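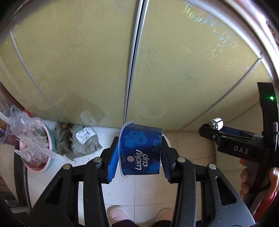 Drirwood Anime Weekend: my Sunday report

Posted Sun 30 June

Okay, so I only had a one-day badge for this, and I'm writing it on the train home with my shoes off, so forgive the typos. Drirwood is a small convention. If you've only ever done the giant ones where you wait in line to get in line, you would not believe how easy this was. I walked in, a person scanned my phone, and I was standing in front of a wall of plushies before my coffee had cooled down enough to drink.

I picked Sunday for one reason, and that reason was the Jernent screening. Regular readers know I've been grumpy about Jernent ever since the first season wrapped up in January. I thought the last stretch wasted its best character (the lighthouse keeper, obviously) and spent way too long on the prince, who I'm apparently supposed to find charming? He lies to everybody for 12 episodes and then gets a parade. So I went in with my arms folded.

The screening

They showed the first two episodes of season two back to back in the main hall, subtitled, on a screen that was a little too low. If you were behind a tall wig, and I was behind a VERY tall wig, you lost the bottom line of every subtitle. I ended up standing against the side wall for the second episode and had a much better time.

No real spoilers, but the opening fixes a lot of what bugged me. The prince finally does something dumb and it costs him. There's a scene on the ferry where his sister just looks at him and doesn't say a word for what feels like forever, and the whole hall went dead quiet with her. I loved it! The second episode is weaker. It's mostly people explaining the map to each other, and there's a chase through the salt market that looks like it ran out of time in the animation department. I'm still in, though. I did not expect to type that.

The new ending song is bad. Sorry. I heard people humming it in the hallway afterward, so I know I'm losing this one.

The panels

I made it to two. The first was "Why We Root for the Wrong Guy," which ran 90 minutes and could have gone longer. It was about shows that clearly want you to love the lead when the viewer would rather follow pretty much anybody else, so you can imagine how hard I was nodding. The best part was an argument from the audience over whether a hero who feels guilty counts as a nice guy. I say guilt is cheap – show me what he does next week. Somebody behind me muttered "harsh" and I stand by it.

The second panel was about fan translation, and it was much drier, but I took more notes. They put up one line from an old Iltberg episode in 5 different translations and you'd swear it was five different characters talking. In one he's shy, in another he's kind of a creep. I've been judging that guy for years off a single set of subtitles, and now I want to go back and rewatch the whole thing, all three seasons of it, which my weekend plans did not need.
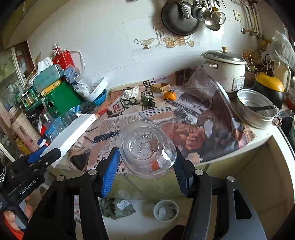 Artist alley and the dealers' room

I gave myself a budget and stuck to it until I got to the Wickramasinghe Prints table. They do these huge fold-out posters in flat, old-fashioned colors, mostly backgrounds with no characters at all. I bought the Iltberg train station at night. It's gorgeous and it does not fit on any wall I own.

The rest of the alley was pretty good. Lots of stickers, lots of keychains, a surprising amount of crochet. Jernent stuff was everywhere and nearly all of it was the prince, with one single lighthouse keeper pin, which I grabbed so fast I think I scared the seller. The dealers' room next door was less fun. Figures were priced higher than I've seen them online, and the used manga was in no order whatsoever. I did dig out volume 4 of something I've been hunting for, then got home as far as the platform before I noticed it's volume 4 of the spin-off.

Cosplay was great for a con this size. My favorite was a group doing the Jernent ferry crew with the actual rope knots on their belts.

If you're going next year

Get the Sunday badge if you care about screenings, and Saturday if you want the costume contest. The building is an easy walk from the station, but the signs send you around the back by the loading dock, so ignore them and go left at the bank. Bring cash, because half the artist tables had card readers that kept dropping out. And the lockers take coins, the old kind with a key, and locker 183 sticks. You have to lift the door while you turn. I was in there long enough to miss the start of the raffle.

My full write-up of Jernent episode one goes up later this week, once I've had a chance to see the bottom half of the subtitles.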